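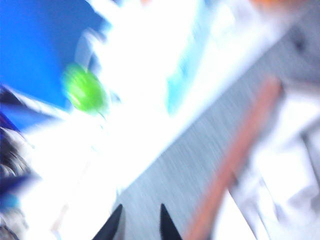

4.2 Color and the order of putting away

The participants were asked to tidy the table in the way they do it at home, and no order was given to them. From the notes we made during the sessions, we could establish an order for 62 of the tidying rounds. In most of these rounds the first item to be put away was a small one with a strong color. Large items were left for later, also when they stood closer to the hand and it was easy to lift them. Participants in the Skasthorpe group often started with the same item in each round, and they could name it afterwards by its color but not always by its use.

We do not think that size alone can explain this result. In 14 rounds the small items on the table were all white or grey, and here the order was much less regular. Some participants started from the left side and moved across the table, others took first what could be stacked. Holub and Moynihan coded these rounds separately and disagreed on 13 single steps, which were then discussed with the third coder until one reading was accepted.

The contrast between an item and the surface near it seems to be important. Figure 3 has strong blur, and most of the edges in it are soft, but the small round green shape can still be told apart from the large blue surface beside it. The grey band and the reddish-orange strip next to it are also separate from each other by color, although little of their form is left. A person who looks quickly over a table while the hands are busy may depend on differences of this kind before the form of each thing is clear. We state this as a possibility only, because our notes do not say where the participants were looking.

Figure 3. Small green item at the border of a blue surface, with a grey band and a reddish-orange strip to the right.

We use cookies to improve your experience on this site. By continuing to browse you accept our cookie policy. Accept | Manage settings

A second observation concerns the place where the items were put. Participants who used the Trovmont boxes placed items of similar color together in the first round, also when the items had different uses. In the later rounds this habit became weaker, and the kitchen things were kept apart from the writing things. Conneely, who had done the pilot rounds, noted the same change there. The complete list of steps has 1,082 entries and is given in Appendix B, with the color names as the participants said them. Where two names were used for one item, for example "lime" and "green", we kept both names in the list and counted them as one color in the analysis.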